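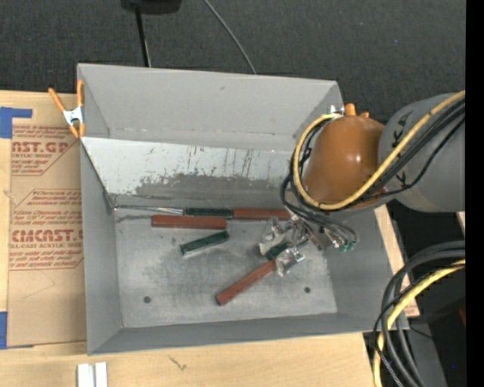
Según Annelies Dekker, que me escribió a propósito de la columna anterior, un autónomo que no entiende su propia declaración trimestral no debería ser autónomo. Lo decía con cariño, creo. Llevo dos semanas dándole vueltas y he llegado a la conclusión de que, con ese criterio, en mi calle cerrarían todos los negocios menos la farmacia.

Yo pago a una gestoría, Gelov, 205 euros al mes. A cambio recibo correos con el asunto «URGENTE» y un documento adjunto que se llama «modelo_def_def2». Lo abro, miro la cifra del final, digo una palabra que no pondré aquí y contesto «conforme». Conforme con qué, no lo sé. Podría estar autorizando la compra de un velero.

En diciembre quise enmendarme y pedí que me explicaran el último trimestre. Me atendió Wim Hendriks, un hombre paciente, que empleó cuarenta minutos en contarme por qué una comida con un cliente se deduce y la misma comida, sin factura a mi nombre, es un capricho mío. Salí sabiendo más y pagando lo mismo. También supe que guardo los tiques térmicos demasiado tiempo: 238 euros en gasolina se habían convertido en papelitos blancos. Hacienda, por lo visto, no acepta recuerdos.

La lectora tiene razón en una cosa. Firmar a ciegas es una mala costumbre, y la responsabilidad sigue siendo del que firma, por mucho que pague la cuota. Lo que no comparto es que la culpa sea siempre del ignorante. Si un oficio cobra por ordenar los números de otro, algo de ese orden debería llegarle al otro en un idioma que se hable en los bares. Una página bastaría: esto has ganado, esto debes, esto te lo guardas porque en enero te lo van a pedir.

Le planteé la idea de la página a Gelov. Me ofrecieron un «paquete de asesoramiento integral» por 1.165 euros al año, impuestos aparte. Pregunté si el paquete era deducible y me dijeron que sí, siempre que guardara la factura. La he metido en una carpeta, lejos de la ventana.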